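工作间小贴士:夹爪抓取仿真花枝的对比与设置

2022年8月整理
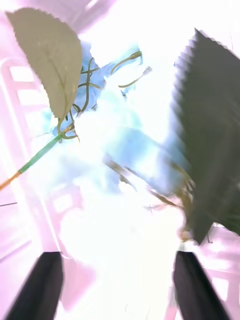
仿真花枝是检验夹爪和腕部相机的好工件:重量轻,外形不规则,花瓣和叶片受力后容易变形,茎秆又常常由几段不同材料接成。用方块和圆柱调好的参数,换到花枝上多半要重做。以下是我们在Bilgate工作间比较两套平行夹爪时留下的做法,适合桌面级机械臂,也适合刚开始搭台子的人参考。

一、先定抓取点

抓茎,不抓花头。花头外围看起来体积大,真正能承力的部分很小,夹住花瓣提起时,花头会绕茎转动,放置姿态无法预测。抓取点选在缠胶带的茎段上,离末端接头留出一个指宽。接头处直径有突变,指面只能线接触,稍有侧向力就会滑。

带卷须的花枝,下降路径要避开卷须一侧。卷须一旦绕进指根,张开夹爪时整枝花会被带走。Welington Moura的办法是让夹爪从叶片较少的一侧斜向进入,到位后再转正。路径多一段,卡住的次数明显减少。

二、两套夹爪的差别

Gerel夹爪:指尖收窄,适合在叶片之间插入。缺点是接触面小,茎秆容易绕夹持点俯仰。指面贴薄硅胶片后有改善,胶片要包过指尖边缘,只贴平面的话,边角很快翘起。

Amaral夹爪:指面宽,夹持后姿态稳定,但进入叶丛时会把大叶子一起夹进来。叶片夹在指面与茎之间,读数显示已夹紧,提起后茎却慢慢下滑。处理方法是闭合前先做一次小幅横移,把叶片拨开。

同一枝花、同一初始位置,每套夹爪各跑20次。记录时把失败分成3类:未夹到、夹到后滑落、放置时粘连。只记成功率没有太大用处,两套夹爪的总数可能接近,要改的地方却完全不同。

三、夹持力

从能提起的最小值开始,每次加一小档,加到晃动手腕时茎不转为止,再往上就没有必要了。铁丝芯的茎受力过大会留下折痕,之后每次都会在折痕处弯曲,这枝花便不能再用于对比。闭合速度比夹持力更容易被忽略:快速闭合会把轻工件弹开,最后8毫米应降速。

控制器若只支持位置模式,可按茎径减去少许过盈量设定目标宽度,并打开电流上限。换花枝后必须重测茎径,不同批次的胶带缠绕厚度不一样。

四、腕部相机的曝光与模糊

腕部相机离工件近,背景又常常朝窗或朝灯,自动曝光按整幅画面取平均,进入叶丛时亮度来回跳。浅色花瓣最先受影响,边缘与过亮的背景连成一片,分割算法便找不到轮廓。建议如下:

1. 固定曝光和白平衡,以浅色花瓣仍有层次为准,深色叶片暗一些可以接受。
2. 快门时间先降下来,画面偏暗时补灯,不要先加增益。近处的叶片在画面里移动得快,同样的手腕速度,远处背景尚清楚,近处叶片已经拖影。
3. 补光灯从侧后方打,加一层硫酸纸。正对指尖的灯会在两指之间形成一块白区,恰好盖住最需要看的位置。
4. 台面后方挂一块中灰色布。格架、窗框一类带规则边线的东西容易被检测器当成茎秆。
5. 若必须使用模糊帧,单独标记,不与静止帧混在一起统计。

Elaine Nogueira比较过全局快门与卷帘快门两种模组。静止时差别很小,手腕旋转时,卷帘快门拍到的茎秆会倾斜,由此算出的抓取角度也跟着偏。手头只有卷帘快门的,可以在下降前停顿约20毫秒再取帧。停顿要放在减速完成之后,控制器报告到位时,臂端往往还有余振,需要等余振衰减。

五、控制器与走线

Skondodeck控制板的夹爪反馈和相机触发可以共用一个时钟,接线时优先使用这一功能。两边各用各的时间戳,事后对齐很费工夫,而且夹紧瞬间的那几帧最难对准。

相机线沿前臂外侧固定,腕关节处留一个松弛的弯。线太紧,末端旋转到极限时会拉动相机支架,标定随之失效。七月的一批数据就因为这个原因重做,当时标定残差只比平时略高,没有人当作问题。现在的规定是每次换夹爪后重做手眼标定,残差与上次相差明显就先查支架螺丝,再查走线。

六、日常维护

指面硅胶用不掉毛的布蘸少量异丙醇擦拭,晾干后再用。仿真花的胶带会在指面留下黏性残留,放置时粘连多半由此而来,换花种前应先擦一遍。

花枝本身也要管理。叶片和卷须在反复抓取后会变形,同一枝花在试验末尾与开头已不是同一形状。对比两套夹爪时应交替进行,先A后B,下一轮先B后A,避免后用的一方总是碰到变形的工件。掉落的花瓣当场捡走,夹进导轨后清理需要拆指座。

存放时花枝竖插在带孔的泡沫板上,不要平放叠压。泡沫板上写编号,与数据文件夹一致。

七、记录表里至少要有的项目

夹爪型号与指面材料,目标宽度或电流上限,闭合速度,曝光时间与增益,花枝编号,抓取点到末端的距离,失败类别。Fabrice Arnaud另加了一栏“指面上次清洁时间”,建议保留。

表格模板放在工作间共享目录的“夹爪对比”文件夹下,修改列名前先通知Kendra Lachance,统计脚本按列名读取。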